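Objet : Re: [collecte-bimanuel] Tâche chaussure : consignes pour la prochaine série
Liste : collecte-bimanuel
Mois : juillet

Bonjour à tous,

Je réponds au message sur la tâche chaussure et je mets la liste entière en copie, la question revient à chaque série. Nous en sommes à 613 épisodes enregistrés sur la cellule Ruleo, dont 56 écartés à la relecture. Les deux bras travaillent sur le même objet, une chaussure rouge.
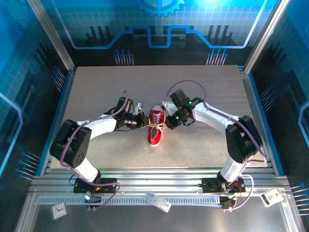
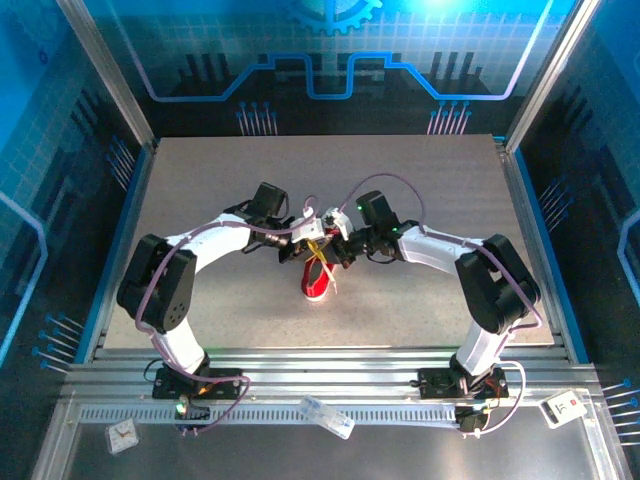
Kelo n'est pas d'accord avec le tri tel qu'il est fait aujourd'hui : un épisode où la prise est manquée puis reprise a autant de valeur qu'un épisode propre, et en le jetant on prive le modèle de tout exemple de correction. Son message d'hier soir :

> Sur les 56 épisodes écartés, j'en ai relu 14. Dans la plupart,
> l'opérateur perd la chaussure, rouvre la pince et recommence.
> La fin est bonne. Je ne vois pas pourquoi on les retire.
> Chez nous, à Laltholm, on les garde avec une étiquette à part
> et on décide au moment de l'entraînement.
> Autre point : est-ce que la position de départ est tirée au
> hasard ou choisie par l'opérateur ? Ce n'est écrit nulle part.

Sur le premier point, d'accord. Les épisodes avec reprise seront remis dans le jeu avec l'étiquette « reprise ». Restent dehors ceux où un flux vidéo s'interrompt et ceux où l'opérateur touche l'objet à la main en cours d'épisode. Je referai le décompte une fois les étiquettes posées.

Sur la position de départ : elle est choisie par l'opérateur, et cela se voit dans les données. La chaussure est presque toujours posée au milieu, pointe vers l'avant. Pour la prochaine série, le script Liu affichera une position et une orientation avant chaque épisode. Merci de les suivre même quand elles paraissent peu commodes – si l'objet est hors de portée d'un des deux bras, notez-le et passez au tirage suivant.

Autres consignes :

- Les bras reviennent en position de repos avant le début de l'enregistrement. Trop d'épisodes commencent avec une pince déjà au contact.
- Pas de pause au milieu d'un geste. Le modèle apprend aussi les hésitations, et sur le dernier entraînement les bras s'arrêtaient avant de saisir.
- Après 3 échecs de suite, on arrête l'épisode et on le marque « échec ». On ne l'efface pas.
- Le commentaire libre se remplit tout de suite, pas en fin de séance.

Les lacets posent encore un problème d'annotation. Certains notent « saisie » dès que la pince touche le lacet, d'autres attendent qu'il soit soulevé. Je propose de retenir le second critère. Si quelqu'un voit une objection, qu'il la fasse sur la liste avant la reprise des enregistrements.

Le fichier de consignes sera mis à jour dans le dépôt ce soir, vers 18 h.

Bien à vous,
l'équipe collecte, cellule Ruleo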